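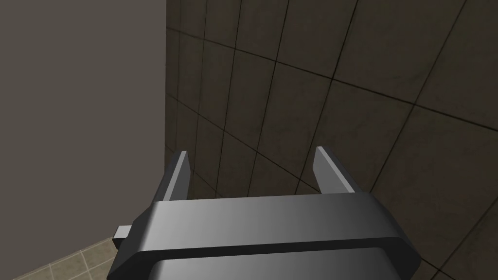 Figure 3. Simulated view from just behind the two-fingered gripper, fingers wide apart, with a plain gray panel at left and dark tile beyond.

4. Planning the purchase in simulation

4.1 Why we modelled the cell before asking for quotes

The Kolluvham workshop had money for one gripper and one arm, and a long list of things it hoped they would do. Our first instinct was to collect brochures. We are very glad we built the virtual cell first! It cost us staff time and a fair bit of patience, but it let us put questions to suppliers that we would never have thought of at a desk, and it changed the order in which we spent the grant.

The view in Figure 3 is the one we came to use most in planning meetings. The gripper is a simple model with smooth gray surfaces and no fine detail, and that was enough for budgeting. What mattered was the width of the housing compared with the fingers. On paper, buyers compare grippers by stroke and payload. Seen from behind the tool, the body is far wider than the pair of plates that do the holding, and a tall panel standing close on one side starts to look like a cost item. Every centimetre of clearance has to be paid for somewhere, in floor area, in a longer arm or in slower moves.

4.2 Building the shortlist

We wrote 57 tasks with workshop staff, each one a pick, a carry and a place. Some were dull (small boxes from one shelf to another) and some were frankly ambitious. Each task was run in the virtual cell with 6 candidate grippers, and with the side panel set at different distances. We did not try to match the colour or texture of the real building in Stullitby. The floor and wall tiles are stock surfaces that came with the software, and we kept them as they gave planners a quick sense of angle when the tool turned.

A task was marked as a clearance failure if any part of the gripper body touched a wall or panel, even if the object was placed properly. This is a stricter rule than many labs use. We chose it for planning work, where a scrape in software can become a repair bill later on. Of all the runs, 103 ended as clearance failures, and the wide-bodied candidates made up most of them. The fingers themselves were hardly ever the part that hit.

This was the most exciting result of the whole exercise for us. The two cheapest grippers on the list had excellent finger travel and would have won on price alone. Once we added the cost of moving the panel and rerouting the safety fencing, they dropped to the middle of the table. The Barros unit, which had looked like a luxury, moved up to second place, and a narrower model that one of us had nearly struck off for its modest payload came first.

4.3 From clearance to cost

Turning these results into a budget took more care than we had planned for. Yaa Amoah prepared the cost sheet and split every candidate into four lines: the tool itself, mounting and cabling, changes to the cell, and spares for the first two years. Suppliers were happy to quote on the first line. The second was usually a guess until we sent drawings. The third line came almost entirely from simulation, and it was the one that moved the ranking.

We also set aside money for fingers. Flat plates are a sensible starting point and can be swapped out later, so we priced replacement sets from the outset and kept the finger budget apart from the gripper budget. That small bit of bookkeeping has saved several arguments. When the team wanted a softer contact surface for rounded parts, there was already a line for it, and the main order did not have to be reopened.

In all, the planning work took 476 staff hours, including training two people who had never used the software. That is a serious commitment for a small workshop, and a site with a simpler cell could get by with much less. A rough model of the gripper body, the nearest walls and a handful of awkward tasks would have shown us the main problem in the first week. We would still do the longer version again -- the staff who built the tasks now know the cell better than anyone, and they read a supplier's drawing with real confidence.

4.4 Limits of the approach

The virtual cell says little about wear, noise, or how quickly a supplier answers the phone. Cable bulk was left out of the models, and we suspect this flatters every candidate to some degree. Grip quality was treated only as pass or fail, and our friction values were defaults. We would not use them to choose between two similar finger materials.

There is also the matter of room shape. Our panel was flat and upright, and the nearby walls were plain. The second site, at Fitincombe, has pipes and a sloping ceiling over part of the cell, and its staff plan to repeat the clearance runs in August before they commit to a mounting height. We have passed on the task list and the four-line cost sheet, and have asked them to log setup hours separately from run hours, something we wish we had done ourselves.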